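Notes > Simulation > Test practice

Home Archive Tags About Contact

Rules for a simulated pick test that can be compared with another one

I have been running gripper tests in simulation for long enough to have a folder of results I cannot use. The runs finished and the numbers look sensible, but the settings were not recorded well enough to put two batches side by side. In September I wrote down a set of rules and have kept to them since. Hatem Bouzid asked for a copy for the group at Birau, so I am putting them up in full.

The scope is narrow. They cover a parallel gripper, a wrist view, rigid objects and indoor rooms with furniture in them. I have not tried them on cloth or on anything with a lid.

Rule 1. Fix the opening at the start of a run. The fingers begin fully open, at the same width each time, and the width goes in the log in millimetres. Ours is 80 mm. A start width described as "open" is not a record. I have one batch from Sostex where "open" meant three different things depending on who had launched it.

Rule 2. Seed everything and log the seed. This includes floor texture, light level, furniture placement and the pose of the target. If the room generator has its own seed, it gets its own column. Sherif Benjelloun found 290 runs last year in which the room seed had been overwritten by the object seed, so every target pose came paired with one particular room. The success rate looked stable for that reason alone.

Rule 3. Do not tidy the room. A scene with one object on a bare plane tests the grasp planner and very little else. Leave the table legs where the generator puts them. Leave flat things on the floor. Furniture near the approach path is where collision margins get used up, and a margin that has never been used up has not been tested. 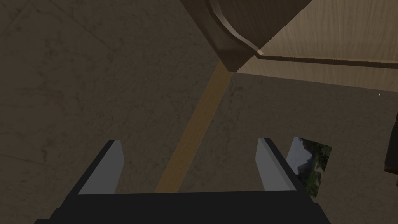 The collision margin itself is a separate matter and has its own rule.

Rule 4. State the margin per surface type. One global value is convenient and hides too much. We keep one for floor, one for furniture and one for the target, and any change to one of them starts a new batch. Contact with furniture during approach is a failed run even when the grasp then closes correctly. Contact after closing is logged but does not fail the run. Some people will want it the other way round. Either is acceptable if it is written at the top of the results file.

Rule 5. Keep the wrist view as the robot had it. No brightening, no cropping, no swapping in a cleaner render for the report. If the lighting in the room is dim then the stored images are dim. Anyone reviewing a failure needs the same pixels the policy received.

Rule 6. Decide the number of runs first. We use 400 per condition. Stopping when the curve flattens is a common habit and it biases the result upwards. The largest batch I hold has 979 runs, an awkward figure which came from restarting after a crash and appending to the same file. I no longer quote from it.

Rule 7. Name failures from a closed list. Missed, slipped, blocked, contact on approach, timed out, simulator fault. Free text goes in a second field and is never used for counting. Simulator faults are reported next to the others and are not dropped from the total. Objects sinking into the floor are a simulator fault. So is a target that starts the run already touching a finger.

Rule 8. One person runs, another reads. The reader takes a sample of failed runs and a sample of successful ones and labels them without seeing the automatic label. On the Itar work we did this for failures only, and missed a success check that passed whenever the object left the floor for a single time step.

Two points are still open. Abdel Rahman uses a longer settling time before the first command, and I have not worked out whether that should be fixed or only recorded. The other is friction. We copy the values from a table whose source none of us has traced, and until that is done they are listed in the log as assumed.

The log template has a column for each item above. Version 3 adds the room seed. Files made with version 2 should be kept but not merged.

Filed under: simulation, grippers, test records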